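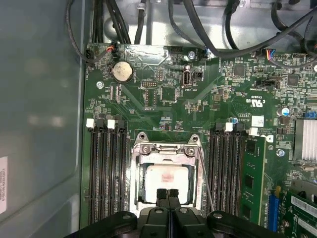
By Bronwyn Stubbs, Skalside workshop notes
Updated 13 Sep 2024

Section 4: Moving the office PC to its new spot and setting up Welleo

Read the lot before you start. Allow a morning. If you only need the backup settings skip to step 9.

Before you begin

Back up first. Not later, first. The Etex drive in the top drawer has 700 GB on it, plenty for the accounts folder and the job photos.
Write down the Welleo licence number. It's on the inside cover of the red folder.
Tell the shop floor the label printer will be off.

Moving the tower

1. Close everything, shut down from the menu. Wait for the fan to stop.
2. Switch off at the wall, then pull the power lead. Screen lead next, then network, then the USB ones.
3. Put a bit of tape on each lead and write what it is. Two of the black ones look the same and are not.
4. Carry the tower upright, both hands underneath. Don't lift by the front panel, it clips off.
5. Set it down on the low shelf. Leave 10 cm clear behind for air. Not on the carpet.

CAUTION: side panel stays on unless you're fitting memory or cleaning. If it has to come off, unplug first and touch bare metal on the case before you touch anything inside. Leave the processor and its bracket alone. Fingers off the gold contacts on memory sticks.

6. Plug back in, power lead last. Network lead goes in the grey wall socket marked 2, the other one is dead.
7. Switch on. First start can be slow, let it get on with it.

Note: no picture on the screen? Nine times out of ten the screen lead isn't pushed home. Check both ends. Three beeps and nothing else means memory, stop there and ring Amegashie.

Setting up Welleo

8. Log in as Office, open Welleo, type the licence number with the dashes. It won't take it without.
9. Settings, then Backup. Pick the Etex drive. Set to every 4 hours, keep old copies ticked.
10. Run one backup by hand and wait for the green tick. Open a file off the drive to make sure its readable.
11. Print a test label. If it comes out sideways change paper size to Small Roll, not Small Sheet.

Note: the Welleo update in July moved the Backup page. Older printouts of this section say Tools, ignore them and bin them.

CAUTION: never unplug the drive while its light is blinking. Use Eject, wait for the mesage, then pull.

Still stuck

Restart once. Then ring Amegashie with the model number off the back of the tower and whatever the screen says, word for word. Passwords are Section 5.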